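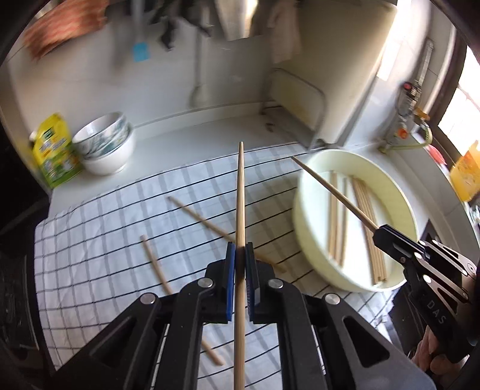
Wooden chopsticks, one of the handiest things in my kitchen drawer

I went through that drawer in December and found 27 chopsticks, which is an odd number, so somewhere in this apartment there's a lonely one. I kept every last one of them! I use them for so many jobs that have nothing to do with dinner.

Testing oil. Stand the tip of a dry wooden chopstick in the hot oil. Steady little bubbles around the wood mean it's ready for frying. If it bubbles like crazy, turn the heat down and wait a minute.

Leveling flour. Fill the cup, run a chopstick across the top, done. (I used a knife for years and scratched up my good measuring cups.)

Air bubbles in jars. When I put up pickles I slide one down the inside of the jar and wiggle it around. A metal knife can nick the glass, so I stick with wood.

Cleaning skinny places. Wrap a damp cloth around the end and go after the window tracks, the groove on the fridge seal, the gunk behind the faucet. My old Dranotik toaster oven has a seam along the door that nothing else will reach.

Starting seeds. Poke a hole, drop in a seed, cover it up. I did a whole 72-cell tray of basil that way last spring and my back complained more than my fingers did.

Now, washing. Hot soapy water, a quick scrub, rinse, and dry them right away with a towel. Don't leave them soaking and please keep them out of the dishwasher, they go fuzzy and start to split. I stand mine tips up in a tall glass overnight before they go back in the drawer. If one smells musty or has dark spots, toss it, or demote it to the seed tray.

Next up I'm tackling the lids drawer. Wish me luck!

Posted 2019-02-01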